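Xóchitl Bautista ran her first marathon on 86 miles of training a month and finished it walking. She now trains on less, and most of what she changed has to do with how she schedules recovery. We spoke in October, at a point in her year when she does almost no running at all, and the conversation kept returning to that.

She works as a calibration technician at Plelorness, on an eight-hour bench shift that starts at 7 a.m. Before that she drove a delivery route out of Dilley, and before that she ran cross-country at school without much distinction. "I was in the middle of every pack," she said. "My times were flat for four years. I had one pace and I used it for everything."

That habit carried over to marathon training. Her log from the first attempt, which she still keeps in a paper notebook, shows almost every run at the same effort, with the long run at the end of the week done only slightly slower than the short ones. She had copied the weekly distances from a plan and ignored the pace column.

"I read the pace column as a suggestion for people who were less fit than me," she said. "I thought if I could go faster on the long run, I should. So I was tired when I started the next week, and I was tired when I started the one after that."

The race was the Curnbridge marathon, a flat course of two loops. She held her planned pace through the first loop and lost it early in the second. Her account of the second half is brief. Her calves cramped, she walked, she jogged between drink stations, she finished. The result did not bother her as much as the following three months, when a sore shin kept her from running more than a few miles at a time.

She spent that period reading and rebuilding the schedule. The current version has four running days. Two are easy, at a pace where she can speak in full sentences. One has faster work, usually short hill repeats early in the cycle and longer intervals later. The last is the long run, also easy until the final six weeks.

"The easy days are the part I had to learn," Bautista said. "I had to stop looking at the watch. I put it in a pocket and set it to beep if my heart rate went over a limit, and for the first month it beeped all the time. I walked up hills. I was passed by people with strollers."

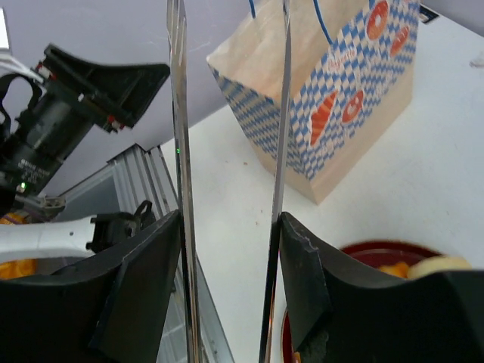 *Bakery bag on a table.*

Her workday limits what she can fit in. On a bench shift she stands for most of the morning and sits for most of the afternoon, and she has found that the standing counts. In the old notebook she recorded only running. In the new one each day has a line for hours on her feet, a line for sleep, and a line for how her legs felt going up the stairs to her apartment, scored from one to five.

"The stairs number is the most useful thing I write down," she said. "If it's a two for a couple of days, I drop the hills and run easy. I used to need a reason to drop a session. Now the number is the reason."

She does the faster session before work, on a loop road near the river with 200 meters between light poles. The spacing is convenient for short repeats, and there is very little traffic at that hour. Long runs start from her front door. She carries water on anything over 90 minutes and eats on anything over two hours, a rule she adopted after Curnbridge, where she had taken nothing but water until the cramps began.

Fueling took longer to sort out than pacing. She tried gels, chews and a drink mix in training, one at a time, with the same breakfast before each run so that she could compare them. The gels were easiest to carry but upset her stomach when taken without water. She settled on the drink mix for the first half and gels after that, timed to the drink stations.

"I treated it like a bench test," she said. "Change one thing, leave everything else alone, write down what happens. It's slow. It took most of a summer. But I went into the second race knowing what my stomach would accept at mile 20."

The second race was in Ventura, and her goal was to run the whole distance. She started near the back and kept to her easy pace for the first ten miles. She picked up slightly after halfway and finished without walking. She declined to give the time – she said it was not fast and that people stop listening once they hear a number – but she confirmed that the second half was quicker than the first.

Strength work is the one area where she considers the plan unfinished. She does calf raises, step-ups and a single-leg deadlift with a light weight, twice a week, in her kitchen. The calf raises date from the shin injury. She has added repetitions gradually and has had no trouble with the shin in more than 1,000 miles of running, though she does not claim that the exercises are responsible.

"I also slowed down, slept more and bought shoes that fit," she said. "I changed four things at the same time, so I can't tell you which one worked. That was bad method on my part."

For now she is in the rest part of the year. She walks most evenings and runs when she feels like it, with no watch. The notebook stays open, and the stairs number goes in every night, mostly fours. Training starts again in the winter with a month of easy running before any hills.

Asked what she would change in the next cycle, she named the taper. Before Ventura she cut her distance for three weeks and felt heavy and slow by the last of them. Next time she plans to cut for two and keep one short fast session in each.

"I'll write it down either way," she said. "If two weeks is wrong, I'll know by about mile 15."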